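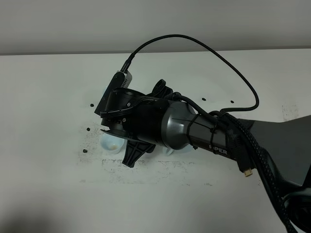 3. What people wrote in the tea diaries

I went into this part of the study thinking I'd be reading about flavor. I had a whole coding sheet ready for it (bitter, smoky, flowery, "tastes like hay") and I was pretty proud of that sheet. Then the Ovalcombe diaries came back, 728 entries in all, and most of them were about waiting. Waiting for the kettle, waiting for a sister to get off the phone, waiting for the second pot because the first one went to the guests. So I threw out most of my codes and started over with the entries spread out on my living room floor.

The prompt was the same one I used in the Lasano pilot: "Write down one time you had tea with someone today, and what happened." I kept it loose on purpose. People could write a line or a page, and they did both. One entry just says "Too hot, talked anyway." Another runs on for pages about a rental deposit and only gets around to the tea near the end.

3.1 Full cups and short visits

Cup size came up far more than I expected. People who used small cups wrote about refilling, and they wrote about it as a social thing. You look over, you see your neighbor is low, you reach for the pot. Several writers said they kept an eye on the other person's cup more than their own, and one called it "the only manners my grandmother ever checked." People with big mugs hardly mentioned refills at all. Their entries tend to have one drink and one conversation, and both end at the same time.

I also want to flag a disagreement about how full is full. Some families in the Ovalcombe group stop well short of the top so the guest can hold the cup without burning a finger. Others told me a cup that isn't close to brimming looks stingy! I coded these as "low pour" and "high pour," and Figure 3 shows what I mean by a high pour in small cups. I didn't find any link between pour height and how long people said a visit lasted, though I really wanted to.

Figure 3. A high pour: two small porcelain cups of dark reddish-brown tea, filled almost to the rim, with a pale celadon-blue teapot.

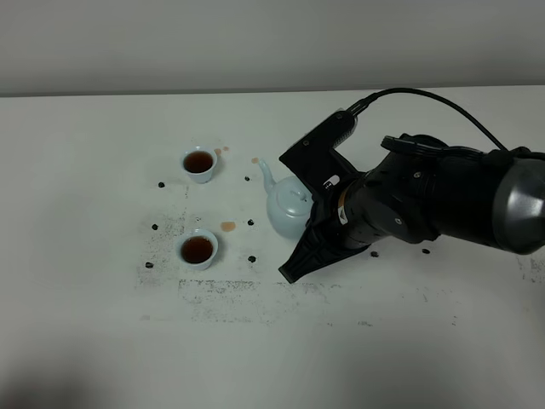
3.2 Who gets to pour

Pouring turned out to be the touchiest topic in the diaries. In the older households it's usually the host, no discussion. In the shared apartments it's whoever is sitting closest to the pot, and a few writers were annoyed about always ending up in that chair. I sorted these entries into 6 groups at first, then folded them down when I saw that two of the groups were mostly the same household writing on different days.

The Sitompul entries, which I collected separately in June, don't fit this pattern very well. People there often had tea at a counter, standing up, and the person behind the counter did the pouring. I left those entries out of the comparison and come back to them in the next section, where I look at tea bought outside the home.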